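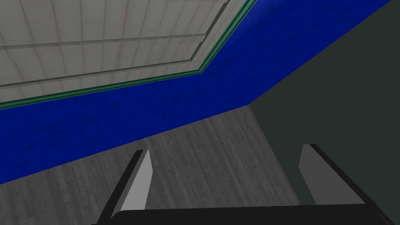 Simulation hours should not count toward the bench requirement, one of the second-years argued before our group had put its bags down, and two others at the same table said the opposite. The dispute ran on and off through the whole visit. It was the most useful part of the day.

Visit report: student manipulation project, Tanar Polytechnic
Tuesday, 1 pm to 5 pm

Our party came from the Ejigu district robotics club, which is moving from wheeled competition robots to arms next season. Tanar runs a one-semester project in which teams program a two-finger gripper to pick, carry and place parts, first in a simulator and then on hardware. We wanted to see how the first half is taught.

The simulator
The teams use Stakine, a package maintained by the department. It loads a furnished room, an arm model and a gripper model, and renders the view from a virtual camera that carries the gripper at the bottom of the picture. The room we saw most often has a blue wall with a rough, plaster-like finish, a floor of narrow grey planks and a large pale boarded panel in a green border. Colours and surface textures are drawn from a library and can be changed between runs. A policy trained in one room only tends to fail when the wall colour changes, and the students are expected to demonstrate this failure in week three and write it up.

Camera angle is also varied. In many of the rendered views no wall or floor edge is level. One team had assumed an upright camera in its first controller and spent two lab sessions finding the error, which was a missing rotation between the camera and tool coordinates. The supervisor let them find it.

The finger geometry deserves a note. The inner pads are angled and stand well apart at full opening. Collision shapes in Stakine are simplified to convex hulls, so a pad with a bulge on its inner side behaves slightly thicker in contact than it looks. The lab sheet gives a correction for this, though we thought it was buried too far down the page.

The data
Each team submits its runs to a shared store. At the time of our visit one team had logged 2935 simulated attempts at the first task, closing on a small block from a random approach angle. The same team had made 148 attempts on the real arm. The gap between those two numbers was the substance of the argument at the front table. The case for counting simulated hours is that the debugging skills are the same and the queue for hardware is long. The case against is that friction, cable drag and a sagging wrist do not appear in the simulator, and a student can pass with a controller that has never had to deal with any of them.

The department's present rule is a compromise. Simulated work can be used for the design and testing reports, but the final mark requires four consecutive successful placements on hardware, witnessed by a demonstrator.

The hardware
The lab has seven benches, each with a Jandix training arm, an emergency stop on the left and a marked exclusion area on the floor. Speed is capped for the first half of the semester. We watched one full changeover between teams, which took longer than the timetable allows, mainly through recalibrating the wrist camera. A fixed calibration plate at each bench would help, and we understand one has been requested.

We asked about grip force. The arms report motor current only, so force is estimated, and the estimate drifts as the motor warms. Students log a reference squeeze at the start and end of each session and interpolate between them. It is a crude method but cheap, and our members could copy it without new sensors.

Points for our own program
Start in simulation with a closed gripper and no object. Tanar found that teams who began with grasping skipped the frame conversions and paid for it later.
Change the wall and floor textures from the first week.
Keep failed runs. Several of the better reports were built on them.
Set a hardware minimum before the season opens and publish it. The level is still to be decided. Our members were as divided on the bus home as the students had been.

Access and parking
Enter by the north gate and sign in at the workshop counter. Closed shoes are required past the yellow line. Street parking is metered until 6 pm.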